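Speaker notes: Writing the Chapter Book Mystery, or, Who Took the Class Hamster
Girard Library, upstairs room, 40-minute slot

Start on time even if people are still hunting for chairs. Say hello. Mention the handout once and then never again.

SLIDE 1. TITLE
I write mysteries for readers aged seven to nine. They are a tough crowd. They will forgive a plot hole you could drive a bus through, but if the dog has brown ears in chapter two and black ears in chapter six, you will get mail.
(Pause. If there are teachers in the room they will laugh here. If there aren't, keep moving.)

SLIDE 2. HOW SHORT IS SHORT
My first one ran to 4000 words, and I was proud of every one of them. The publisher, Cotach, sent it back with 901 marked for removal. Most were adverbs. One was the whole of chapter three, in which the detective ate a sandwich and thought about her feelings.
Ask: who has written a sandwich chapter? Wait for hands. There will be hands.

SLIDE 3. THE CRIME
No murders. Theft is good. Sabotage is better, especially if there's a contest. Missing pets work every time, provided the pet comes home by the last page and has had a nice time while it was gone.
The crime has to matter enormously to a child and hardly at all to the adults. In The Rasside Bake Sale Mystery somebody swaps the salt and sugar. The principal's response is to buy a doughnut. The kids treat it as a national emergency, and the reader is on their side.

SLIDE 4. SUSPECTS
Three. I tried five once. A second grader told me at a school visit that she had "stopped keeping track of the boys." Fair.
Give each suspect one thing a reader can hold on to: a squeaky shoe, a cold, a grudge about a kite. Don't make the mean kid guilty. Every reader has picked the mean kid by page ten and would like to be wrong.
Read aloud: the kite paragraph, top of page 14 in the marked copy. Do the voice only if the room is warm.

SLIDE 5. CLUES
Put the real clue in the middle of a list. Put it in a joke if you can. Kids reread, so the second time through they get to feel smarter than the book, and they enjoy that more than the ending.
Skip the fingerprint powder story if running behind. (It's a good story, but it's six minutes long and mostly about my carpet.)

SLIDE 6. CHAPTER ENDINGS
Bedtime is the enemy. A parent is sitting there with one hand on the lamp, and your last line has to beat the lamp. You can have a noise, a note, or a door that was shut a page ago. I have used the door in every book so far and have had no complaints, except from my editor, who has started calling it "the usual."
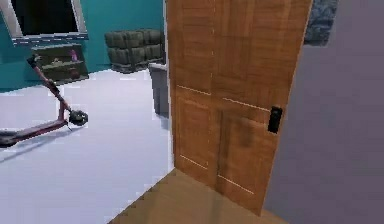 Slide 6: the usual.

Exercise, if there's time: write the last line of a chapter using a door. No screaming, no darkness, no "suddenly." Four minutes. Take three readings from the floor and stop there, however keen the fourth person looks.

SLIDE 7. SERIES
Everyone asks. Yes, they like a series. The Dotis Street books began as one story and are now a shelf. Keep a notebook of who has which pet, bike and allergy. I started mine after book four, which was three books too late, and one boy has two different middle names to this day.

QUESTIONS
Likely ones: agents, money, where ideas come from. For money, tell them what the first royalty check bought (a toaster). For ideas, say school lunch lines.
Leave by the side stairs. Take the marker pens, they're mine.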